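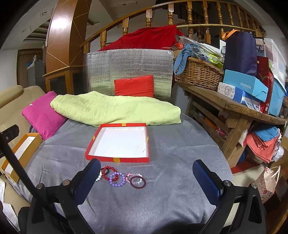
Gripper open in front of the square box, bracelets on the blanket. View from the tool camera.

Grotside Home Handling Set, data card
Version of May 5, 2018
Contact: Solange Rey

Summary
Grotside is a set of short recordings made with the Rondov hand-held gripper, which we sell as a kit. The set comes with the kit at no extra cost and can also be ordered alone. It contains 1,918 recordings from 56 homes. A person holds the tool and does a small household task, and the camera on the tool records the work.

Tasks
Most recordings are of picking and placing: bracelets and bands, boxes, small folded cloths. Beaded bracelets were chosen because they are difficult. They roll, they lie one over another, and a finger pad can easily hide the one you want to take. In 143 recordings the operator lost the object at least one time. We kept these and marked them "drop" in the notes column.

What is in the package
One folder for each home, with the video files inside.
A table with the task name, the length and the notes.
A file with the jaw opening for every video. If your kit was bought before April, please read the calibration page first, as the zero position was changed.

Tool
Two fingers with textured pads, moved by a linkage. The pads can be replaced with one screwdriver. Pads by Gorkico fit also, but they are a little thicker, and the jaw values will then not agree with ours.

Known problems
Rooms were not cleaned or arranged before recording, so the background is very different from one home to another. Shiny surfaces give reflections. The tool throws its own shadow on the work surface, and this is strongest under ceiling lights. For six homes the jaw file starts late, and the first seconds have no values. No recording is longer than 90 seconds.

Terms
Free for teaching and for internal tests. For use in a product you need the Munasinghe license, which is sold for each site. Please do not try to find out who lives in the homes. If you find a name or an address readable in a video, write to us with the file number and we will remove that video in the next version.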